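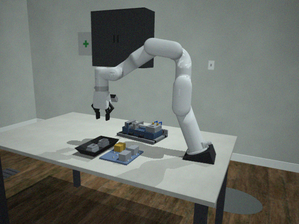 Sim arm goes to pregrasp then planner says no path down to the block

Asked by Morenike Nwankwo

Stuck on this two evenings now. Simulated cell, white arm on a table, black tray with gray blocks in it, light blue peg board next to it. Arm gets to the hover pose over the table fine. Then the straight move down to a block in the tray fails, every time. "Start state ok, goal in collision." Viewer shows nothing touching anything. Gripper is open, not very wide. Same script picks the yellow cube off the board with no complaints.

Using the Lakar planner with the stock Berchtold scene loader. Tried bumping planning attempts to 300, no change. Log dumps 644 contact pairs and I have no idea which ones matter.

Do I need a different planner or is it my scene?

Posted by novthorpe_dan

Scene. More attempts won't help if the goal itself is bad, it never even starts searching.

My bet is the tray. The loader wraps each mesh in a convex hull unless you tell it otherwise, so a tray with raised edges turns into a solid slab as high as the rim. Looks hollow in the viewer becuase that draws the visual mesh. Turn on collision geometry display and look. If it's a slab, swap the tray for five boxes (floor and walls) or run convex decomposition on it. I'd do the boxes. Faster and you can read the file later.

The pegs on the board will get hulled over too btw. Cube sits on top so you got away with it.

For the log, filter on the finger links and sort by depth. Most of those pairs will be parts resting on the table, ignore them.

Posted by stistholm77

had this. just set collision padding to 0 and it went away

Posted by novthorpe_dan

Careful with that one. Zero padding might squeak you past a thin overlap but it wont fix a filled-in tray, and you lose your margin everywhere else. I keep 2 mm on the fingers. Also allow contact between fingers and the target block only, right before the grasp, then put it back after you lift.

Posted by Morenike Nwankwo

It was the hull. Solid right up to the rim. Boxes in, first block picks now. Second one still fails on the lift, going to check the allowed contacts thing after dinner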